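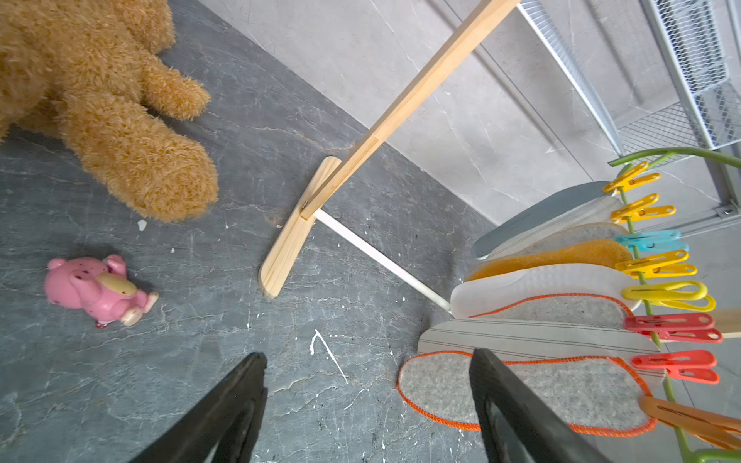
Every April I get down on my hands and knees and clean the one room in our place in Sutness that does everything. Laundry, toys, shoes, paint jobs I swore I'd do outside. It's the floor that tells on us! A stone-look gray floor with veins in it hides dust beautifully (I chose well there), but white splatter is another story.

I called my friend Vasylyna Sirko, who has cleaned rental apartments in Dimstead for 18 years, and asked what she'd do first. "Pick up the bear," she said. Fair enough. Big plush toys soak up every smell in a laundry room, and the shaggy ones are the worst. She shakes hers outdoors, brushes the fur with an old hairbrush, and gives it 30 minutes in the dryer on no heat. Little plastic figures go in a bowl of dish soap and warm water, and then somebody has to scrub around the ears with a toothbrush. In my house that's me.

Next, the drying rack. I love a wooden one, pine especially, but the feet pick up grime and the screws work loose over a winter of wet jeans. Fold it, wipe it with a barely damp cloth, snug up every screw, and stand it somewhere airy until evening. Mine wobbled for a whole year before I went looking for a screwdriver.

For dried specks I use a plastic scraper held nearly flat, and I go slowly. Vasylyna tests a hidden corner first, and she's right to, but I was already halfway across the room by the time she mentioned it. Mesh shelves get the vacuum brush and then a wipe. Insoles come out of the shoes and air overnight, well away from the clean towels, please.

Filed under: Home > Laundry & Utility

Comments (3)

Devendra Goel
Baking soda in the insoles overnight, tap it out in the morning. Works for my running shoes.

Thierry Chevalier
What kind of scraper? I scratched my tile with a metal one.

Lukian Antoniuk
My daughter wouldn't let the bear go in the dryer. We compromised on the balcony.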